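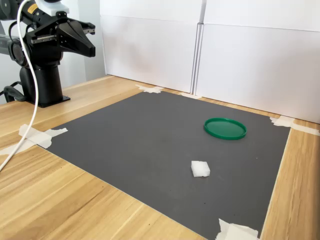
Wo findet der Trenauer Basteltisch im Herbst statt? Im Werkraum der Stadtbibliothek Trenau, Eingang über den Hof.

Trenau, 15. September 2018. Die Stadtbibliothek öffnet ihren Werkraum ab Oktober wieder für Papier- und Kartonarbeiten. Gearbeitet wird an Holztischen mit Unterlagen — Messer und Lineale liegen bereit, Papier bringt jeder selbst mit. Die Leitung übernimmt Solomiia Stasiv. Pro Abend gibt es 30 Plätze, die Teilnahme kostet 5 Euro. Anmeldung an der Ausleihtheke oder telefonisch unter Durchwahl 686.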